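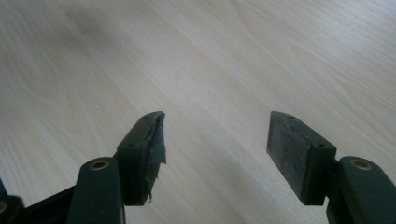 Furniture reuse and repair scheme: progress report to the Badawi Fund

Period covered: the four months to the end of September
Prepared by: Raíssa Bastos, scheme manager

Where we are

The workshop in Rodevley has been open for the whole period. We take in unwanted tables, chairs and storage furniture, repair what can be repaired, and pass it on to households on our referral list. The grant pays for the rent on the unit, a part-time workshop lead and most of our materials. Genivaldo Mendonça started as workshop lead at the beginning of the period and has now finished his probation.

We have passed on 100 pieces so far. Dining tables and small desks are the most requested items and we have a waiting list for both. Wardrobes are slow. They take up a lot of floor space and many of the flats we deliver to have narrow stairs, so we have stopped accepting them unless they come apart.

Tables and worktops

Much of the bench time has gone on table tops. Pale wood shows ring marks and old polish more than dark wood does, and the first few tops we sanded came out patchy. Genivaldo changed the order of work: clean first, leave overnight, then sand lightly along the grain and finish with two thin coats of hard wax oil. Veneered tops are only sanded by hand. We lost one in the first month by going through the edge with the power sander, and it was cut down for shelves.

Chairs

Loose joints are the usual fault. We now take the whole chair apart and reglue it, as the ones we only patched tended to come back. Seat pads are being re-covered in fabric given by Dridier, who have offered a second delivery before winter. We need somewhere dry to keep it.

Deliveries

The van was off the road for part of the summer with a clutch fault. Deliveries to Stovumura stopped during that time and we used a hired van for the most urgent cases. The backlog has been cleared. Families there are now offered an evening slot as well as a morning one, and missed deliveries have dropped.

Money

We have spent nearly 4,000 of the materials and transport budget, in pounds. The van repair and hire came to 1,000, which was not planned for. We have covered it by putting off the second dust extractor until the next period. The existing extractor is enough for one bench at a time, so two people cannot sand together. Wax oil has gone up in price and we are buying it in larger tins.

Problems still open

The roof leak over the rear store has been reported to the landlord twice. Stock has been moved to the front, which makes the collection area cramped.

Referrals from the housing office often arrive without measurements. We have sent them a short form and will see if it gets used.

Next period

Start the evening repair class, with places for six learners.
Get a firm date for the roof.
Buy the dust extractor if the budget allows.
Agree a storage arrangement for the Dridier fabric.

We would like to move the unspent training money into transport and ask for the Fund's agreement to this. A revised budget sheet has been sent separately.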